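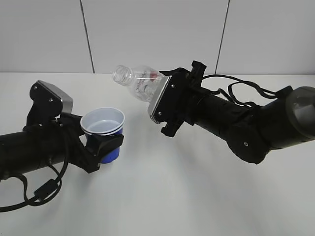 Print this story | E-mail to a friend

The Chiller at Govindasamy House

Syahrul Liew had been servicing the chiller on level 18 for so long that the building manager introduced him to new tenants as part of the plant.

It was a Clornik 685, a grey beast that hummed in B flat and leaked in April. The replacement, a Flernlow, had been sitting in the loading dock since the previous summer, waiting for someone to agree on the colour of its casing.

"They want it to match the louvres," said the manager.

"It's going behind the louvres," said Syahrul.

"So it'll match."

He went up to look at the old one. The log said it had run 3501 hours since the last overhaul, in his own handwriting, which had been neater then. He took off the access panel, had a listen, and tightened the thing he always tightened. The hum climbed half a tone and came back down, like a man getting out of a chair and thinking better of it.

At quarter past two a young bloke from Jestau Mechanical turned up with a tablet and asked where the unit's data port was.

"There's a hole where a mouse got in," said Syahrul.

The young bloke wrote that down. He wanted an efficiency figure for his report, so Syahrul looked at the gauges, then at the sky, and offered him 97.

"Per cent?"

"If you like."

By three the lawyers on level nine had rung to say it was too cold, and the accountants on level ten had rung to say it was too warm. Syahrul apologised to both, turned nothing, and waited ten minutes. Both rang back to thank him.

He put the panel on again, all but the last screw, and went down to see whether the Flernlow had been painted. It had. It was beige. The louvres, he noticed on his way to the van, were being taken down.

Contact the editors | Copyright remains with the author | Back to top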